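Setting the Table, Session 3: Plates and Serving Pieces

Welcome back! Last time we got as far as cloths and mats, and I promised you'd finally get some dishes out. If you missed it, the Skirton handout has the same material (page 32, skip the part on napkin folding, I don't agree with it).

Start with the plate. I put mine down before anything else and then leave it alone, and everything else finds its spot from there. A plain round white one is what I'd practice with – patterns pull your eye around and you end up fussing. Spoons and scoops go off to the right, bowl side up, with enough room that a hand can get in without bumping the rim.

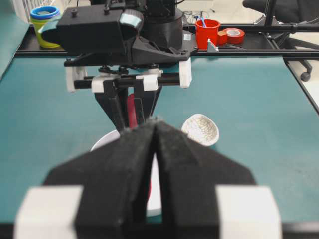
Color and background

White dishes on a teal-green top are easy to read, and one red piece is plenty for contrast. I used to own a whole red set from Tremblay and it wore me out by dessert!

For next week

Set one place at home, take it apart, and set it again with a different top underneath. Give yourself 30 minutes. Write down what you moved the second time – a few lines is fine, and bring the page with you.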